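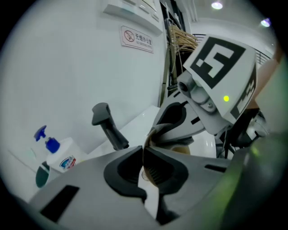 Protokoll des Werkstatt-Treffens, offene Projektgruppe Greifer
24.09.2026, Beginn nach dem Abendbrot, Ende deutlich später als geplant

TOP 1: Begrüßung und letztes Protokoll

Schön, dass wir wieder so viele waren, auch zwei neue Gesichter, die gleich Lötkolben mitgebracht haben - herzlich willkommen euch beiden! Das Protokoll aus dem Juli wurde verlesen und mit einer kleinen Änderung angenommen: Die Bestellung bei Appiah umfasste die Lagerbuchsen und die Schrauben, die Buchsen allein hätten uns ja auch wenig genützt. Die Tagesordnung wurde um den Punkt Druckfilament ergänzt.

TOP 2: Stand der Handgreifer

Beide Handgreifer sind zusammengebaut und lassen sich bedienen. Wir haben lange und mit viel Freude darüber gesprochen, wie sich die schwarzen, schalenförmigen Fingerpolster an runden Gegenständen anstellen. Das Greifen mit zwei Greifern an einem Becher macht allen am meisten Spaß, ist aber auch die schwierigste Übung, weil sich beide Hände leicht gegenseitig vom Becher wegdrücken. Wer führt, sollte die eigene Bewegung laut ansagen, bis sich das eingespielt hat.

Zur Form der Polster gab es zwei Meinungen. Die einen möchten die tiefe Mulde behalten, die anderen hätten sie gern flacher, damit man auch einmal einen Löffel vom Tisch bekommt. Nach einigem Hin und Her haben wir uns darauf geeinigt, eine flachere Variante zu drucken und beide beim nächsten Mal nebeneinander auszuprobieren. Die feinen Rillen an der Greiffläche bleiben auf jeden Fall, da waren sich alle einig.

Das Spiel im vorderen Gelenk ist noch zu groß. Vorschlag aus der Runde: eine dünne Unterlegscheibe auf jeder Seite und die Mutter mit Sicherungslack. Wird bis zum nächsten Treffen an einem der Greifer gemacht, der andere bleibt zum Vergleich so, wie er ist.

TOP 3: Markertafeln und Auswertung

Die Markertafeln sitzen inzwischen fest, und die Software Puvari erkennt sie bei ordentlichem Licht zuverlässig. Schwierig wird es unter Deckenlampen, wenn das Papier spiegelt. Wir drucken die nächsten Muster deshalb auf mattes Papier und kleben sie vollflächig auf, ohne Folie darüber. Bitte beim Ausschneiden den dicken schwarzen Rand ganz lassen und auch einen Streifen Weiß drumherum! Beim letzten Satz war da jemand mit der Schere sehr gründlich.

Bisher liegen 834 Aufnahmen auf dem Werkstattrechner, davon sind 46 unbrauchbar und werden gelöscht, sobald jemand noch einmal darübergeschaut hat. Die Ordnernamen sind leider ein rechtes Durcheinander. Wir haben beschlossen, ab sofort den Gegenstand zuerst zu nennen und dann die laufende Nummer, alles klein und ohne Umlaute.

TOP 4: Material und Kasse

Im Projekttopf sind noch rund 415 Euro. Davon gehen eine Rolle hellgraues Filament und ein Satz Sechskantschrauben ab. Das Angebot von Zotier für fertige Gelenkteile war freundlich, aber für uns zu teuer, und die meisten drucken ohnehin lieber selbst. Falls jemand noch glatte Kunststoffbecher in verschiedenen Größen zu Hause hat: gern mitbringen, durchsichtige ebenso wie undurchsichtige.

TOP 5: Arbeitsplatz und Aufräumen

Die weiße Arbeitsplatte ist zum Üben gut, sie soll aber nach jedem Abend abgewischt werden, und zwar mit dem weichen Lappen. Klebereste bitte gleich entfernen, am nächsten Tag ist es eine mühsame Sache. Akkus kommen in die Blechkiste und bleiben über Nacht nicht am Ladegerät. Auch wenn es spät wird - es wird ja immer spät.

TOP 6: Basteltag in Clavedano

Die Werkstatt in Clavedano hat uns eingeladen, beide Greifer mitzubringen und einen Nachmittag lang gemeinsam zu schrauben. Die Freude war groß, die Zusage wurde einstimmig beschlossen. Zu klären sind noch Fahrgemeinschaften und die Frage, ob der Rechner mitkommt oder ein Laptop reicht. Wer einen Laptop mit genügend freiem Speicher hat, meldet sich bitte über die Liste.

TOP 7: Verschiedenes

Der kleine Inbusschlüssel fehlt wieder. Bitte alle einmal in die Jackentaschen schauen.

Für das nächste Treffen vorgemerkt: Vergleich der Polster, Bericht zum Gelenkspiel, Packliste für Clavedano. Der Termin kommt über die Liste.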